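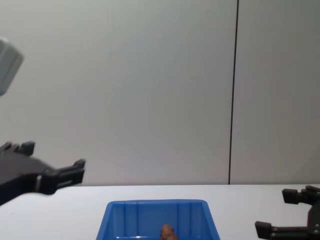 Two-arm policy trained without paired demonstrations

09/06/2024

A group at Kanitz has released a training method for two-arm manipulators that learns each arm's behavior from separate recordings and adds coordination in a second, shorter stage. The report, by Nadhirah Hutapea and Martim Nogueira, describes the method under the name Rusum.

Most two-arm controllers are trained on demonstrations in which an operator drives both arms at once. Such recordings are slow to collect and hard to reuse if either arm is replaced. Rusum trains the left and right policies on 380 single-arm recordings, then fits a small timing model on 18 recordings in which both arms share a workspace.
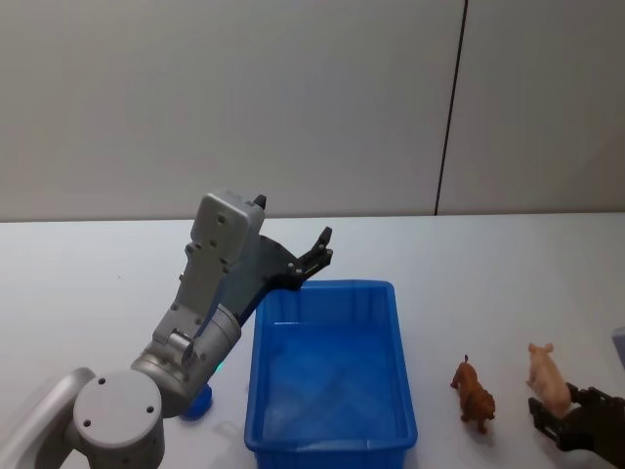

The timing model does not change grasp poses. It delays or slows one arm if the predicted paths of the two grippers cross above the bin. Test objects were small items, toy animals among them, handled on a plain white table with an open blue bin.

Over 96 trials the authors report fewer stops from predicted contact than with a baseline trained only on the shared-workspace recordings. Grasp success was unchanged. Handovers between the arms were not tested, and the report lists objects that need both grippers at once as outside the scope of the method.

Code and the single-arm recordings are to be posted in January. The timing model will follow after a rewrite of its logging format.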